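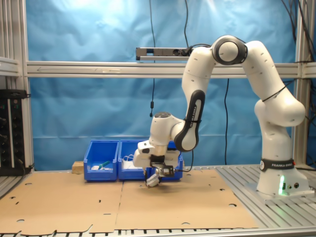

Marit Haldane

May 29, 2026

Postcard study, Plutia school board election. Picking this up from where the last entry trailed off mid-complaint.

Vote history for the April election finally came over from the county. It was promised within a week of the canvass. It came as a spreadsheet with the birth years formatted as currency, so the electorate of Plutia now includes a lot of people born in one thousand nine hundred and some dollars. Fixed that. Saved the original untouched in the raw folder, as we keep promising to do.

For whoever reads this next year and has forgotten what we were up to: we mailed 2000 postcards to registered voters in Plutia before the school board election. Half got the plain card (date, hours, where to vote). Half got the same card with one added line asking them to write down the time of day they planned to go. A holdout group got nothing from us, though they got plenty from the candidates. The question is whether the added line does anything in an election most people don't know is happening.

Georgiev did the printing. The cards look good. The blue is not the blue we asked for, and I have stopped bringing it up.

Undeliverables first. The post office sent back 226 cards, now sorted into two shoeboxes, one per version. I went through all of them with the mailing list open and logged the yellow sticker on each. Mostly moved with no forwarding address. A handful say "vacant," including one for an apartment building that I drove past this morning and that has curtains and a cat. Logged it as vacant anyway. We said we'd code what the sticker says, and the minute I start overruling stickers based on cats, we have no protocol.

Returned cards are a bit heavier on the plain side than on the plan-a-time side. The split was random, so I expect this is luck, but the sort at Georgiev was by route and then by version, and I'd like to be sure a bundle didn't go astray. I asked them for the tray sheets. They said they would look. If the sheets don't exist, we say so in the write-up and move on.

Matching. Ran the mailing list against the vote history in Wularex. Default settings gave 1398 clean matches on the first pass, meaning same voter ID, same last name, same birth year, no flags. That is worse than it should be. Every name on our list came from the county file to begin with, so in theory we are matching the county to itself and only have to account for people who moved or died or got dropped between the two pulls.

In practice, the county changed its ID format in between. Old IDs have leading zeros. New ones don't, except where they do. Padded everything to the same length and ran it again overnight. Also turned off the Wularex setting called "smart name merge," which had decided that a father and son at the same address, same first name, were one very civic-minded person who voted twice. That would have been an exciting finding and I'm glad I looked before telling anyone.

Note to all: smart name merge is ON by default after every update. Check it. Write down that you checked it.

Hyphenated last names are still a mess. The first pull drops the hyphen and leaves a space, the second drops the hyphen and closes the gap. I am doing those by hand, with the door shut.

Early look, and I want to be strict with myself about this. In the clean set there are 333 voters marked as having cast a ballot. I know that number without knowing which card they got, and it should stay that way until the matching is done. The version column is in a separate file. I have not opened it. I did hover over it for a while, and I'm recording that in the interest of transparency.

Even without the split it's a useful number. For an April school board race with two of the seats uncontested, that's more people than I'd have bet on. Not a parade, but more. There are a few dull explanations to rule out before we credit ourselves:

The library bond was on the same ballot, and people in Plutia have feelings about the library.

It was the first nice day in weeks. Weather gets blamed for low turnout and thanked for high turnout, and I've yet to see a campaign lose without a forecast in hand.

Our list was drawn from people who had voted at least once in the last four years. We left out the never-voters to save on postage. So we are looking at people who already know where the door is. This has to be in the first paragraph of anything we put out, before any percentage.

The holdout group deals with all three if the random draw did its job. That's what it's there for. Nothing gets said about the cards until holdout has been matched by the same steps, in the same order, with the same hand fixes.

Simer. They called again. Simer ran the phone survey after the election and is eager to put our vote records next to their interviews. I'm for it, but the survey has its own trouble. A good chunk of the people who told Simer they voted did not, according to the county. This is the oldest result in the business and no cause for alarm. People round themselves up. What bothers me more is a smaller group who told Simer they did NOT vote and are marked as having voted. Either they forgot, or they were keeping it from someone else in the kitchen, or we have bad matches. My money is on bad matches. I'd like a list of those before the join goes any further.

Simer also asked whether we could describe the results as "showing enthusiasm." We have no measure of enthusiasm. We have a column with a Y in it or no Y in it. A person can vote furious, bored, or because their sister drove them. Both sides in Plutia have already explained the turnout to the local paper, with complete confidence and opposite reasons, and neither side had the file. I would like us to be the ones who had the file.

Wrote back politely. The draft was less polite and is in the trash.

The reply cards. I keep forgetting this part. The plan-a-time card had a blank line for the hour, and it was only meant to be filled in and stuck on the fridge. Several people filled it in, put a stamp on it, and mailed it back to us. One wrote "after lunch." One wrote "none of your business" and signed it. They're in the folder behind the shoeboxes. They aren't data, as we never asked for them and they can only come from one version. Please don't enter them anywhere. Do read them, they're good.

One of the replies is a complaint that the polling place on the card was wrong. I checked, and the card was right on the day we printed. The county moved that precinct across the street to the church hall after our list was pulled. Signs were posted at the old door, so I'm hoping anyone who went there could manage the crossing. All the same, we should flag that precinct and run the comparison with it and without it. Add to the plan now, before the version file is opened, so it doesn't look like something we thought of later.

Privacy housekeeping. The working file still has names and street addresses in it. Once hand matching is done those columns come out and the key goes on the locked drive. Whoever left a printout of the test page on the copier: I shredded it. It was only test rows, but let's not get used to it.

Open items:

Finish hyphenated names, both pulls.
Second look at father/son and mother/daughter pairs at the same address.
Tray sheets from Georgiev.
Match holdout, same steps.
List of the "said no, marked yes" people from Simer.
Write the moved-precinct check into the plan, dated.
Ask the county what the blank vote-method codes mean. Last time I asked, they said "blank."

Version file stays closed until every line above is crossed off. I've moved it to a folder that takes five clicks to reach, which should slow me down a little. Next entry when the holdout match is in.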